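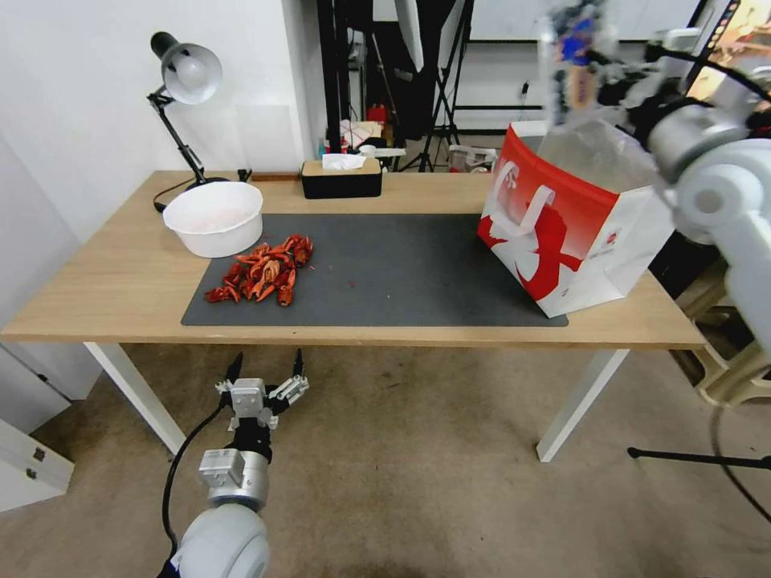 By Jocelyn Kowalchuk, Office of Member Services
Drinesley Community Foundation Newsletter, November

The Drinesley Community Foundation has completed its review of the shared meals grant program and will open the next round of applications this month. Neighborhood groups, tenant associations, congregations and parent organizations within the Drinesley service area are eligible to apply. Awards of up to $400 are available for a single event, and groups planning a series of meals may request as much as $4000 for the year.

The program was established to help residents meet the cost of eating together. Crawfish boils, soup suppers, harvest lunches and holiday breakfasts have all received support. In the past year the Foundation funded 19 events, the largest of which, a street supper on Wuden Avenue, served 300 people.

Several changes have been made in response to comments from past applicants. The application form has been shortened to two pages. Groups are no longer required to submit a full menu with the request, although a general statement of the food to be served is still needed. Rental of tables, cooking burners and hand-washing stations is now an allowable expense. Alcohol, raffle prizes and payments to members of the applying group remain outside the program.
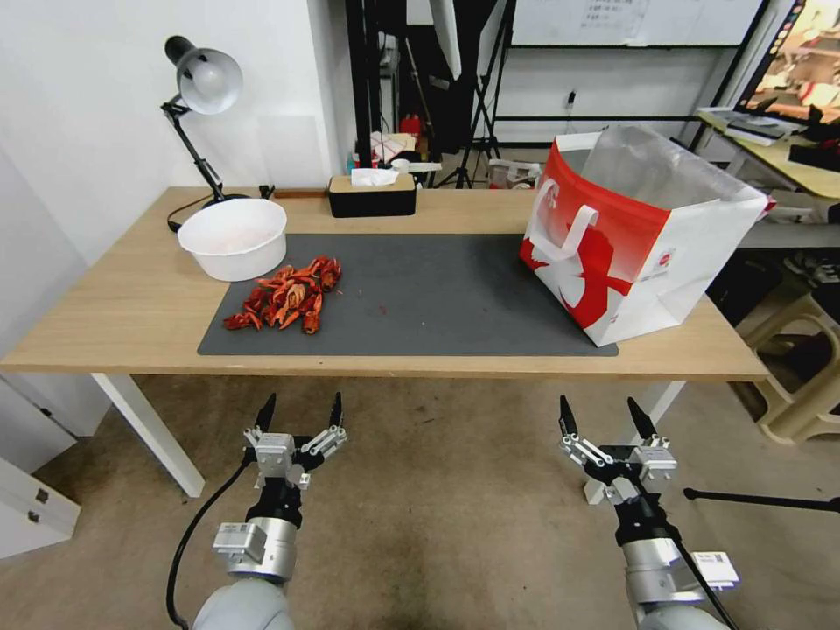
Applicants should give early attention to food safety. Any event open to the general public requires a temporary food permit from the county, and the permit office has advised us that requests made in the final week before an event may not be processed in time. Groups serving shellfish should keep the supplier's tag or receipt until the event is over and should post a notice for guests with allergies. Setareh Farahani, the Foundation's grants officer, is available to review permit paperwork with first-time applicants.

The review also considered how the meals are shared out across the service area. Most requests have come from the Hutatov and Kong Street districts, while the neighborhoods east of the rail line have submitted very few. To address this, the Foundation will hold an evening information session at the east branch library at 6:30 p.m., led by Lingyun Xiao and Hongmei Zheng. Interpretation will be provided on request. The date will be posted at all branch libraries and at the Foundation's front desk.

Completed applications may be delivered in person or sent by mail. Decisions are made within four weeks of receipt, and payment is issued after a signed agreement is returned. Groups that received an award last year must file their closing report before applying again. Questions about reports should be directed to Geum-ok Hyun in the accounts office.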